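Notebook, joinery test bench
Friday, August 25, 2023
Written by Karine, for Adwoa, Colton and whoever has the late shift

Morning lost to the licence server again. Colton restarted it and we began after the coffee break.

Work of today: doors and cabinets in the simulator, before Simard lets us touch the real showroom. The customer wants to know which part of the final check a robot can take over. At present Brittany and Diane do it by hand. They open and close each piece, they look at the hinge side, they write the result on the sheet. Last month 1,526 pieces passed through their hands. Diane told me her wrist feels it in the evening, and I have put this in the report in her own words.

I changed two things in the settings. The arm speed limit is now lower near furniture, and the Prornix export writes one line per attempt, which was the wish of Adwoa. The limit of 2,000 lines in one file stays for now.

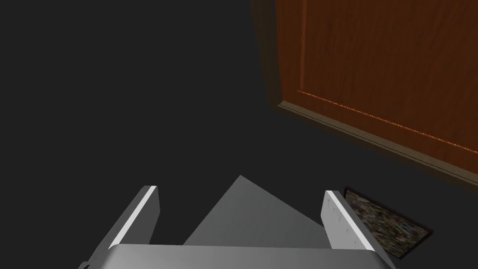
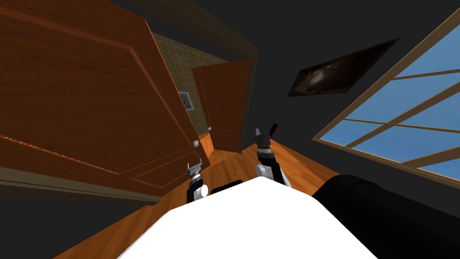

Simulator views. First: gripper, with the cabinet at upper right. Second: both arms and the open panelled door.

The room model is good enough for our purpose. I would like the cabinet side to have more light, the lower trim is almost black and I must guess where it ends. Colton says it is one value in the light file. To be done on Monday.

After lunch Brittany came up from the floor and sat with me for one hour. It was very useful. She asked how the robot will know a door that closes but "closes badly". She feels this in the hand, a small resistance before the last centimetre. We have no number for it. I wrote down three cases as she explained them and she will bring old check sheets, there should be 842 of them in the Kistar folder, from February until now.

She also asked what she will do when the robot opens the doors. I did not want to give a quick answer. Adwoa's plan is that the two of them keep the decision and the robot does the repeating movement, and that they are trained to stop it and to correct it. But the plan does not say how many hours, or if the pay grade changes. I think it must be written before the first trial and I will say so to Simard.

Open points:
- light value in the room file (Colton)
- old check sheets (Brittany)
- training hours and pay grade, in writing (Adwoa, me)
- ask Diane if she wants to join the next session, she was not asked today and this was my mistake

Export saved under the usual name. Server left running.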